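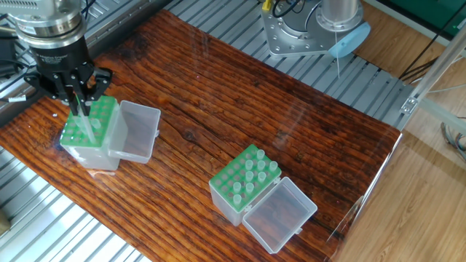 Unit 4: Comparing grippers on a small, light part

Course notes, Hunville robotics lab. Revised August 3, 2018. Read before the lab session and bring your own log sheet.

Why pipette tips

Most gripper comparisons are done on blocks. Blocks are easy. They have flat sides, they don't bend, and if you close on one a little off center it slides into place and you never find out. I have read plenty of reports that rank three grippers on a cube and then recommend the winner for lab work. I don't believe any of them.

A pipette tip is thin, light and slightly tapered, and it has to come straight up out of one round hole and go straight down into another. A gripper that is sloppy about any of this will show it quickly. The task for this unit is to move tips between two open boxes with green racks, one tip at a time.

What the data sheet will tell you

Stroke, maximum force, payload, weight, closing time. Write them down, then ask which ones matter here. Maximum force doesn't, unless you plan to crush the tip. Payload doesn't. The number you want is the lowest force you can set and get again on the next close, and it is often missing or measured in a way that doesn't match your part.

Be careful with the word "adaptive" too. On a jointed finger it means the links can change their angle as they meet something. That helps with a bottle or a ball. On a narrow part it may do nothing for you, or it may let the tip swing between the fingers. Custódio Cardoso, who taught this unit before me, used to tell students it handled "anything within reason" and we argued about it for years. My view is that you test it on the part in front of you.

Setting up

1. Fix both boxes before you teach any points. A box that shifts when the fingers touch it will look like a bad gripper.

2. Fold the lids all the way out and check the approach path against them. An open lid takes up more of the table than people expect.

3. Teach the pick from directly above. Grip near the upper end of the tip.

4. Look at the surface. Glossy wood and clear plastic are both hard on a camera, and clear plastic on glossy wood is worse. If you use vision to find the tips, run it first with the arm parked and see how often it reports a tip in an empty hole.
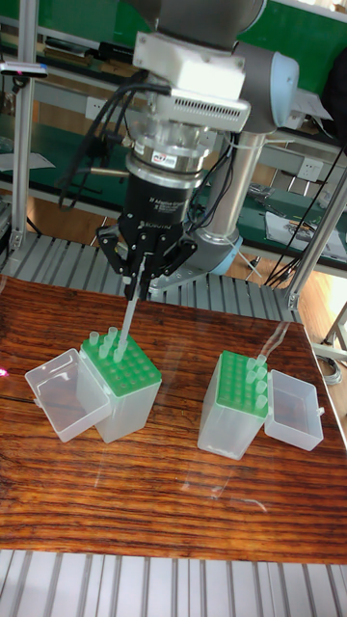

5. Lower slowly for the last part of the move. The tip sticks out well below the fingers, so a small tilt at the grip becomes a larger miss at the rack. Tips already standing close to the target hole leave you less room — pick your target with that in mind.

Running the comparison

Each pair does 22 transfers per gripper, with the same start and target holes in the same order. Change the gripper and nothing else. If you also change the speed, you have two experiments and no result for either.

Log every attempt as placed, placed after contact with the rack, dropped, or never picked. Do not merge the first two. The Jalusard write-up in your reading pack merges them, and its success rate can't be used for anything.

Correcting the tip by hand ends the attempt. So does "it would have gone in."

How much to believe

22 attempts is a small number. If one gripper places 18 and the other places one or two more, you have not shown a difference, and I will mark down any report that says you have. Américo Barros ran the same task with up to 2000 transfers for his Siradora project, and the ranking he had early on did not hold. His log is in the Coelho folder. Look at the failures in it, which come in runs — that usually points to a fixture that moved or a taught point that drifted, and the gripper gets the blame.

What to hand in

The raw log, one page of text, and your settings for force, speed and approach height. State what would change your mind about the ranking. Reports are due the first week of September. Reports with a bar chart and no raw log go back unread.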